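From: Divina Estrella
To: worero-users
Subject: Re: [worero-users] jaw angle estimate jumps when thread is near the hinge

Hi Roman, hi everyone,

Sorry for the slow answer, I wanted to sit down with the wrist camera recordings before I said something silly (again!).

Roman Krawczyk wrote:
> Since updating to the November build I get jumps in the estimated
> jaw angle, mostly when a thread passes close to the hinge. The
> joint encoders are smooth the whole time. Is the keypoint stage
> picking up the thread as a jaw edge? I'm running the default
> config, with the smoothing window at 30.
> Also, would you take a patch that just masks out dark thin things?

Short answer to the first part: yes, I think so, and I'm so glad you wrote in with the encoder traces, because it saved me an afternoon. I went through 747 stills and pulled out the ones where the fit and the encoders disagreed.

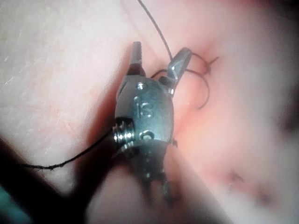
The jaw fit in Worero starts from the hinge and grows outward along whatever strong edges it finds, and the scoring likes edges that are long and straight. That was fine when we tuned it on bare tools. With the jaws spread in a V like this, though, you have a straight strand coming down from the top toward the right jaw, and then a loop starting right beside that jaw's base, so the fit has a very tempting third line to choose from. Add a bright highlight on the left tip and a shadow under the right jaw, and I can't really blame it for wandering off.

As for the mask, I love the spirit of it, but I'd rather not merge it as is. Ese Amadi tried nearly the same thing on the Ojo branch and it ate the dark gap by the pivot, which we need. What I'd like to do is keep the thread pixels and give them their own label, then have the fit pay a penalty for crossing them. Ifeoma Adeyemi already has a thread class half trained (bless her), and it only needs wiring in. 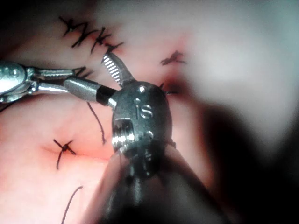 My one worry is the tracker that hands out instrument identities, which lives downstream and gets confused easily. It wants a clean outline for each tool before it will commit. When a second instrument comes in from the left with its closed jaws almost touching the wrist, and there are black knots dotted over the pink practice surface as well, a thread label that leaks even a little could join the two outlines into one. So please test any patch on close passes too, and leave the raised "IS" lettering in your crops, as it makes a nice anchor for the wrist pose.

In the meantime, Roman, try setting edge_prior to encoder and dropping your smoothing window from 30 to 27. It won't cure the jumps, but on my machine the fit recovers sooner. If you still see it stick for more than 2 updates in a row, send me the log and I'll have a proper look.

Adebayo Onuoha, are you still holding the Skotley calibration files? The ones on the server look stale to me.

Warmly,
Divina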